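Streets and Edges, handout 4: reading the kerb

Hi all, these are my notes from the Zistatdale walk, tidied up a bit because Evelien Visser couldn't read my writing (fair enough!). Bring them on 6 June 2024, along with your sketchbook and something to measure with.

I keep banging on about edges. A street with no painted lines still tells you where to go, and the kerb does most of that work, so draw it first.
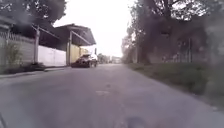

Next, look at what meets the kerb. Walls change colour, a fence turns up, weeds get into the joins, and I want all of that in your section drawing at 1:50. Gijs Nijs left the weeds out last time and lost marks for it, sorry Gijs.

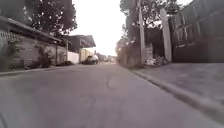 Poles and gateposts go on the plan too, even the skinny ones. Label your materials in pencil, and have a go at exercise 19 before you come. Page 21 of the reader has the symbols.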